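Protokoll der Nachbesprechung zum Tag der offenen Tür
Korine, Standort Fleltstead
Freitag, Beginn 14:00 Uhr, kleiner Besprechungsraum im Erdgeschoss
Anwesend: Werkstatt, Simulation, Empfang, Vertrieb, dazu Gäste von der Firma Aksoy
Entschuldigt: Einkauf
Protokoll: Simulation

Vorbemerkung: Das Protokoll wird auf Deutsch geführt, wie beim letzten Mal vereinbart. Deutsch ist nicht meine Muttersprache. Wer etwas anders verstanden hat, schreibt mir bitte bis zur nächsten Sitzung, dann korrigiere ich es.

TOP 1 Protokoll der letzten Sitzung

Das Protokoll der letzten Sitzung wurde ohne Änderung angenommen. Der offene Punkt mit den Schlüsseln für das hintere Tor ist erledigt. Der offene Punkt mit der Klingel ist nicht erledigt. Der Empfang fragt noch einmal bei der Hausverwaltung nach.

TOP 2 Ablauf des Tages

Der Empfang berichtete. Nach der Liste am Eingang waren 300 Besucher im Haus. Die Türen waren von 10:00 Uhr bis 17:00 Uhr geöffnet. Am Vormittag kamen vor allem Familien aus Fleltstead, nach dem Mittag mehr Fachleute und zwei Schulklassen. Die Schulklassen waren angemeldet, aber beide für die gleiche Uhrzeit. Eine Klasse musste deshalb im Hof warten, bis die Halle wieder frei war. Die Lehrkraft war freundlich, trotzdem soll das nicht noch einmal passieren.

Die Führungen starteten jede halbe Stunde mit jeweils höchstens 20 Personen. Diese Grenze hat sich in der Halle bewährt. Im Simulationsraum war sie zu hoch, weil dort nur ein Bildschirm hängt und die hinteren Reihen wenig gesehen haben. Vorschlag aus der Runde: die Gruppe vor der Tür teilen und die zweite Hälfte zuerst zu den Greifern schicken. Der Vorschlag wurde angenommen.

Die Beschilderung war auf dem Parkplatz gut, im Treppenhaus schlecht. Mehrere Besucher standen im Lager und suchten den Kaffee. Die Schilder werden neu gedruckt, mit größeren Pfeilen.

TOP 3 Vorführung in der Halle

Die Werkstatt zeigte an drei Stationen, wie die Arme Kartons umsetzen, kleine Teile sortieren und Flaschenkästen stapeln. Die Station mit den kleinen Teilen lief den ganzen Tag ohne Störung. Die Station mit den Kartons ist einmal stehen geblieben, nachdem ein Kind sich über die Absperrung gelehnt hatte. Der Lichtvorhang hat richtig reagiert. Der Neustart dauerte leider lange, weil der Schlüssel für den Schaltschrank nicht in der Halle war. Die Werkstatt bewahrt den Schlüssel ab jetzt am Stationspult auf.

Über die Flaschenkästen gab es eine längere Diskussion. Der Vertrieb findet diese Station am besten für das Publikum, denn sie ist laut und schnell und man versteht sofort, was gemacht wird. Die Werkstatt findet sie zu laut. Während des Stapelns konnte man an der Nachbarstation nicht erklären. Es wurde kein Beschluss gefasst. Die Werkstatt prüft, ob die Station mit einer Matte unter dem Tisch leiser wird, und bringt das Ergebnis in die nächste Sitzung mit.

Die Gäste von Aksoy haben zum ersten Mal eine Führung begleitet. Sie regten an, am Anfang der Führung kurz zu sagen, welche Aufgaben die Arme nicht können. Viele Besucher fragten nach Wäsche, nach dem Pflegebett und nach der Spülmaschine, und die Antworten waren je nach Führung verschieden. Der Vertrieb schreibt dazu eine halbe Seite, an die sich alle halten.

TOP 4 Kosten

Für Getränke, Druck und die gemieteten Bänke waren 700 Euro geplant. Die Summe wurde eingehalten. Die Rechnung für die Bänke ist noch nicht da, der Betrag steht aber im Angebot fest. Eine Bank ist beschädigt zurückgegeben worden. Der Empfang klärt, ob die Versicherung dafür zuständig ist.

Der Kaffee hat nicht gereicht. Am Nachmittag wurde aus der eigenen Küche ergänzt. Das nächste Mal soll eine zweite Maschine aufgestellt werden, aber nicht an der gleichen Steckdosenleiste wie die Ladestation in der Halle.

TOP 5 Fragen der Besucher

Auf dem Tisch beim Ausgang lag ein Heft für Fragen und Bemerkungen. Der Empfang hat daraus vorgelesen. Oft kam die Frage nach den Arbeitsplätzen, dann die Frage nach dem Preis, dann die Frage, ob man als Schüler ein Praktikum machen kann. Zum Praktikum gibt es bereits ein Blatt, es lag aber nicht aus. Zum Preis wird weiterhin keine Zahl genannt.

In dem Heft stand auch eine Beschwerde: Die Erklärungen in der Halle seien mit zu vielen englischen Wörtern gewesen. Die Runde gibt dieser Beschwerde recht. Für „Pick and Place“ wird künftig „Greifen und Ablegen“ gesagt. Für „Controller“ hat man kein gutes Wort gefunden, das Wort „Steuerung“ wurde bei der Werkstatt schon für etwas anderes benutzt. Dieser Punkt bleibt offen.

TOP 6 Vorführung der Simulation (Projekt Drurar)

Die Simulation berichtete über ihren Teil. In Drurar werden Räume am Rechner aufgebaut, in denen die Bewegungen der Arme zuerst geprüft werden, bevor die echte Maschine sie fährt. Am Tag der offenen Tür wurde ein solcher Raum gezeigt und die Besucher durften die Ansicht selbst mit einem Handregler drehen. Das war beliebt, besonders bei den Schulklassen. Der Nachteil war, dass die Ansicht nach jeder Gruppe irgendwo stand und erst wieder zurückgestellt werden musste. Es soll eine Taste für die Startansicht geben. Die Simulation macht das bis März.

Fachlich wurde gefragt, wie genau die Räume sein müssen. Die Simulation erklärte, dass für das Prüfen der Bewegungen die Maße zählen, also Tischhöhe, Abstand zur Wand, Reichweite. Die Farben und Oberflächen sind für die Kameras wichtig, weil eine Erkennung, die nur mit glatten weißen Wänden geübt hat, in einem anderen Raum schlechter arbeiten kann. Darum bekommen Wand und Boden in Drurar verschiedene Töne und Strukturen. In dem Beispiel aus der Sitzung ist die Wand blaugrau mit einer feinen Körnung und der Boden fast schwarz. Unter dem Fenster liegt ein beiger Streifen, die einzige warme Farbe in dieser Ansicht.

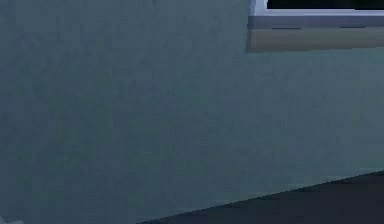
Aus der Runde kam der Einwand, dass die Besucher in einer Simulation vor allem den Roboter sehen wollen, und dass man deshalb immer mit dem Arm beginnen soll und erst danach über Wände und Licht sprechen. Bei der eigenen Gruppe am Vormittag sei die Aufmerksamkeit schon nach wenigen Minuten weg gewesen. Erst beim Vergleich mit der echten Station in der Halle seien die Leute wieder näher gekommen.

Die Simulation nahm den Einwand an. Der Vortrag wird umgestellt: zuerst der Arm bei der Arbeit, dann der gleiche Ablauf in der Halle, dann die Fragen zu Raum und Licht für alle, die noch bleiben möchten. Die Gäste von Aksoy wünschten, dass beide Abläufe gleichzeitig zu sehen sind, auf dem Bildschirm und durch die Scheibe zur Halle. Technisch ist das möglich, aber die Zeiten laufen nach einer Weile auseinander. Werkstatt und Simulation versuchen es gemeinsam mit der Station für die kleinen Teile.

Zum Bildschirm: Er war am Nachmittag schlecht zu lesen, weil die Sonne direkt darauf schien. Ein Rollo ist vorhanden, die Kette fehlt. Der Empfang bestellt eine neue Kette.

TOP 7 Nächster Termin für Besucher

Der Vertrieb möchte noch vor dem Sommer einen kleineren Termin nur für Betriebe aus der Umgebung von Fleltstead anbieten. Die Werkstatt ist einverstanden, wenn an diesem Tag keine Abnahme stattfindet. Aksoy stellt dafür zwei Greifer zur Verfügung und bringt sie selbst. Für den Aufbau wird der Vortag gebraucht, die Halle ist dann für andere Arbeiten gesperrt. Ein Datum wurde nicht festgelegt.

TOP 8 Verschiedenes

Die Fundsachen (ein Schal, eine Brotdose, ein einzelner Kinderhandschuh) liegen am Empfang.

In der Halle sind nach dem Tag noch Klebestreifen auf dem Boden. Sie lassen sich schwer entfernen. Die Werkstatt bittet, künftig das gelbe Band aus dem Schrank zu nehmen und nicht das silberne.

Aufgaben

Empfang: Hausverwaltung wegen Klingel, Versicherung wegen Bank, Kette für das Rollo, neue Schilder für das Treppenhaus, Anmeldung der Schulklassen mit getrennten Uhrzeiten
Werkstatt: Schlüssel am Stationspult, Matte unter der Station mit den Flaschenkästen
Vertrieb: halbe Seite über die Aufgaben, die die Arme nicht können; Praktikumsblatt auslegen; Terminvorschlag für die Betriebe
Simulation: Taste für die Startansicht, Vortrag umstellen
Werkstatt und Simulation: Versuch mit gleichzeitigem Ablauf
Offen: deutsches Wort für „Controller“

Ende der Sitzung 15:40 Uhr. Die nächste Sitzung findet wieder im kleinen Besprechungsraum statt, die Einladung kommt per Mail.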